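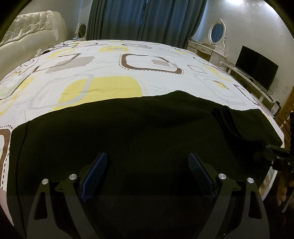 Zahira Rahman wrote back that black cotton sheds worst in its first few washes, and asked if I'd turned mine inside out before it went in the machine.

I had not! So that's one thing fixed. Ticket 956 is still open though, and the threads are my real complaint. There's a fine one standing up at the corner and another over by the folds, and I'm scared to pull either — last time I did that with a Puver top the whole seam went. The long seam down the side is the one I'm worried about.

Tried so far: cold wash, 30 minutes, no spin. Laid it out on the bed and smoothed it by hand, which got the body pretty smooth but there are still shallow wrinkles near the top edge (the bunched-up side is my own laziness).

Can I just snip the threads close, or do they need a knot first? And does snipping mess up my return with Jorkex? Order was placed in January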